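Teaching a stacking task by remote control

Gallery · 2 pictures

Page prepared by Aba Odoi, Lekau workshop

The pictures on this page belong to the block-stacking work carried out in November under the Wukov project. The task is simple to state. Three cubes, one red, one yellow and one green, are to be stacked inside a black square on the table, in the order red, yellow, green from the bottom up. The operator does this by remote control, and the joint positions, gripper opening and camera views are stored together as one demonstration. The demonstrations are then used to train a control policy, which is tested on the same table.

Two methods of showing the task were compared. In the first, the operator holds the arm near the wrist and moves it by hand while the motors compensate for its weight. This gives good contact with the cubes, and new operators pick it up within a morning. Its drawback is that the operator's hands and sleeves appear in the camera views, and the policy may learn to depend on them. Paths recorded by hand also tend to be jerky near the end of a placement, where the operator changes grip.

In the second method the operator sits away from the table and moves a small leader arm, which the working arm follows. The views stay clear of people. The cost is a loss of feel: the operator cannot tell from the leader arm how firmly a cube is held, and has to judge height by eye. Placing the third cube is the hardest part, as a small error in height either drops it or pushes the stack sideways. Operators were asked to stop above the stack, correct the position, and then lower in one movement.

All the recordings kept for training were made by the second method. The set holds 3,248 demonstrations. Each operator first completed 80 practice runs, which were discarded. Starting positions for the cubes were drawn from a list of 13 layouts prepared with the Titari planning tool, and the wrist was turned a little between runs so that the policy would not see the same approach each time.

Some notes on procedure, for anyone repeating the work:

The red cube must be wholly inside the black square. It need not be centred, and its sides need not be parallel to the border.

An offset between one cube and the next is accepted if the stack stands without support when the gripper is withdrawn. Early in the work we rejected stacks that were not neatly aligned. This was a mistake – the policy trained on tidy stacks coped badly once its own first placement was slightly out.

The gripper is opened fully before it is raised. Partial opening saved time but caught the top cube often enough to be worth banning.

A run in which a cube is dropped and recovered is kept, provided the operator recovers it without touching the table by hand. These runs are marked separately in the log.

Recording ends when the arm has moved clear of the stack, and a run stopped before that point is not counted as complete.

Lighting was left as found. The arm throws a shadow over the working area, and its shape changes with every approach. We tried extra lamps and removed them again, on the grounds that the test conditions would have the same shadow.

The leader arm was built at Lekau to drawings from the Lü group, with the same joint spacing as the working arm at a smaller scale. Its friction is higher than we would like at the elbow. A revised version is being made – drawings will be added to this page when they have been checked.

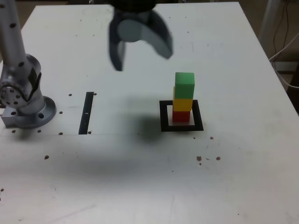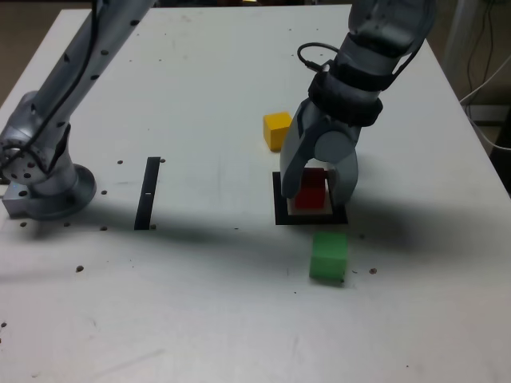

First picture: the full stack inside the square, green on top, with the gripper open and holding nothing. Second picture: the gripper fingers either side of the red cube, yellow and green still on the table outside the square.

13 shares · 2 comments

Contact: Lekau workshop, Wukov project | © Lekau | Back to top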